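Forum Automatisme & Robotique > Salons, visites, portes ouvertes
Sujet : Portes ouvertes chez Urquijo, vos retours ?

gaston_le_couple
Posté le 2018-01-20
Bon, j'y suis allé. Deux changements de train, un parking transformé en patinoire et un badge à mon nom avec une faute dedans. Je vous fais un retour, vu que la moitié du forum avait juré de venir et que je n'ai reconnu personne.
Au rez-de-chaussée, l'accueil, le café (correct) et un exposé de quarante minutes sur la stratégie de la maison, que je ne résumerai pas par charité. À l'étage, sur la mezzanine, le projet Juvumon : on apprend des gestes de cuisine à un bras en les faisant soi-même avec une paire de pinces tenues à la main. Le geste du jour : le mini-four.
J'ai donc vu un adulte diplômé ouvrir un mini-four. Puis le fermer. Puis le rouvrir. J'y suis resté une heure.

pmr_68
Une heure devant un four fermé. Et après on s'étonne que les gens aillent au ski.
Question sérieuse quand même : il y avait un robot, ou seulement des gens qui font semblant d'en être un ?

gaston_le_couple
Le bras était annoncé pour l'après-midi, dans une autre salle, sur inscription. Liste complète à mon arrivée. Donc pour moi, des gens.

Vis_sans_fin
Je trouve ça un peu fort de café d'appeler ça une démonstration de robotique. Chez Trusham, en août, ils avaient une cellule complète qui tournait derrière son grillage, on voyait des pièces entrer et des pièces sortir. Là on fait monter le public à l'étage pour lui montrer de la saisie de données. Avec un four.

odile.b
@Vis_sans_fin j'étais aussi chez Trusham. Ta cellule a fait le même cycle toute la journée avec les mêmes pièces, qu'un stagiaire remettait au départ derrière un rideau. Joli rideau, d'ailleurs.
Moi ça m'intéresse davantage de voir comment on récupère le mouvement. Une porte qui pivote vers le bas, une poignée longue, une prise pas forcément au milieu : en programmation point par point, j'ai donné, je n'y retourne pas. Gaston, ils ont parlé du nombre d'essais ?

gaston_le_couple
Oui, c'est Ilgın Toprak qui présentait, très claire, et patiente avec un monsieur qui voulait absolument savoir si ça faisait les gratins. L'objectif est de 1000 passages par geste. Pour le four ils en étaient à 988, dont 860 gardés. Le reste part à la poubelle : marqueurs masqués, suivi perdu, ou opérateur qui a éternué (je cite).

Vis_sans_fin
Donc 1000 fois la même porte. Mon gamin a compris au deuxième yaourt comment marche celle du frigo.

odile.b
Ton gamin a aussi compris comment on la laisse ouverte, si je me souviens bien de tes messages sur le dégivrage.

Vis_sans_fin
Coup bas. Mais exact.

pmr_68
Les pinces, c'est des Wunda ? On en a essayé une paire à l'atelier, au bout d'un quart d'heure j'avais le poignet en compote.

gaston_le_couple
Pas demandé la marque. Pour le poids non plus, je n'ai pas eu le droit de toucher, et j'avais pourtant mis ma tête de client potentiel.
Pour le suivi, c'est avec des cubes blancs à motifs noirs, un par pince. Toprak a passé dix bonnes minutes sur l'étalonnage, j'ai tout noté, et je ne me relis pas. Je vous mets deux vues du poste. 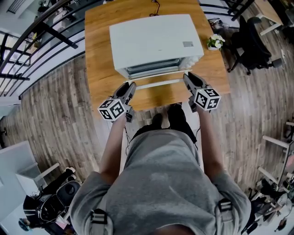 Le mini-four et les pinces, sur les deux vues.

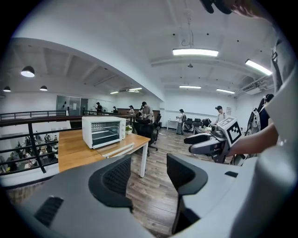
odile.b
Merci pour les vues. Sur la première, les deux pinces se présentent vers les coins bas de la porte, une de chaque côté. C'est la consigne ou c'est le choix de l'opérateur ? Pour une poignée de cette longueur, une seule main devrait suffire, et ça ferait moitié moins de suivi à perdre.

gaston_le_couple
J'ai posé la question presque dans ces termes. Réponse : ils enregistrent les deux manières, une main et deux mains, et ils trient ensuite. 223 passages à une main pour l'instant. Elle préfère deux mains pour les premiers modèles, l'autre bras sert à stabiliser quand l'appareil est léger et qu'il vient avec la porte.

pmr_68
Ça, je confirme. Le mien, de mini-four, il traverse le plan de travail si je tire franchement. Je le tiens avec le coude.

Vis_sans_fin
Je maintiens ma position : c'est une visite de labo, pas une démo. Et la plante verte à côté du four, c'est pour faire cuisine ?

gaston_le_couple
Sur la table, à droite, oui. Elle n'a pas été présentée pendant la visite. J'ai trouvé qu'elle se tenait très bien.

odile.b
Pour moi c'est un bon test, une plante à côté. Si le bras finit par l'envoyer par-dessus le garde-corps, on saura que les 860 passages n'ont pas suffi.

pmr_68
Le public du bas appréciera.
Ils refont une date ? Je veux bien faire la route si le bras est visible sans tirage au sort.

gaston_le_couple
Une autre session est prévue en août, même endroit, inscriptions par le formulaire du site. D'après Toprak le geste suivant sera le tiroir. Je prends le train du matin, s'il y a des amateurs pour partager le taxi depuis la gare.

Vis_sans_fin
Le tiroir. Bon. Mets-moi pour le taxi.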